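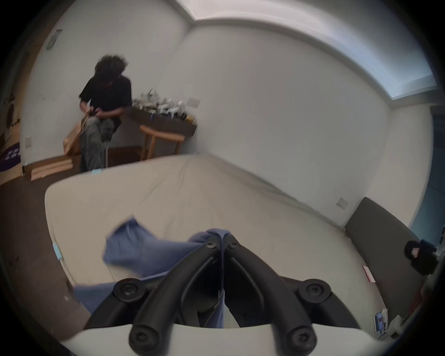 Why does a bottom sheet stay on the bed?

When I was six, I thought my bed ate my sheets. I would go to sleep on a nice smooth one, and in the morning a corner had popped off and the whole thing was in a lump under my back. Has that ever happened to you? It still happens to me now and then, and I'm a grown-up who writes about houses!

So let's talk about the sheet you lie on, what holds it there, and why it likes to escape.

There are two kinds. A flat sheet is one big rectangle of cloth, like a giant napkin. To make it stay put you have to fold the edges under the mattress. A fitted sheet is the clever one. It has corners sewn into it, like four little pockets, and there is elastic in the edge. Elastic is the stretchy stuff in the waist of your pajama pants. When you pull it, it gets longer, and when you let go it wants to be short again. On a bed it hugs the mattress from underneath, the same way your pants hug your middle.

My friend Nanna Bundgaard sews sheets in a small workshop called Skendach, and I once asked her what the hardest part was. "Corners," she said, before I had even finished asking. If the pocket is too shallow, it slides off the first time you roll over. If it's too deep, you get a baggy bit that flaps around by your feet. She makes hers 11 inches deep, and she tests them by letting her niece Peta jump on the bed (I would like that job).

Now, wrinkles. Even a sheet that fits well gets them. Cloth is made of threads going over and under each other, and they can all shift a tiny bit. When you lie down, you push on some of them and pull on others. You also turn over in the night, and so do your elbows and knees. In the morning the cloth has hills and valleys all over it.
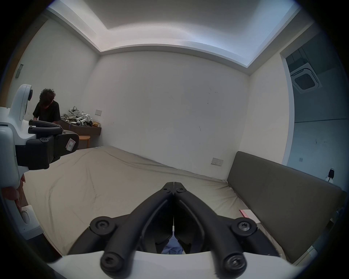 A pale sheet in cream or beige shows those hills and valleys very softly, with little shadows in the low parts. You can try this yourself. Lay a plain T-shirt on the floor near a window and push the two sides toward each other. See the shadows? Now pull the sides apart again and watch them go away.

Pulling is the whole trick to making a bed, too. My neighbor Mohandas Rajan showed me how he does it, and I have done it his way ever since:

Take everything off the bed first, even the shirt you dropped there last night.

Put one corner on at the top, by the headboard.

Go to the corner that is farthest from it, slantwise across the bed, and put that one on next.

Do the other two. The last one is always a fight – ask someone to sit on the corner across from you so it can't pop off.

Smooth from the middle out to the sides with flat hands, as if you were petting a very large dog.

If your sheet keeps coming off anyway, look inside the edge for the tag. Some sheets say "top or bottom" on it, and mine was on sideways for most of October before I looked. Oops. A sheet that's sideways is too short one way and too long the other, so no amount of tugging will fix it.

Old elastic gets tired as well. Give it a gentle stretch and see if it springs back. If it stays long and wavy, the sheet has probably had its last good night on a bed, but it will still make an excellent tent.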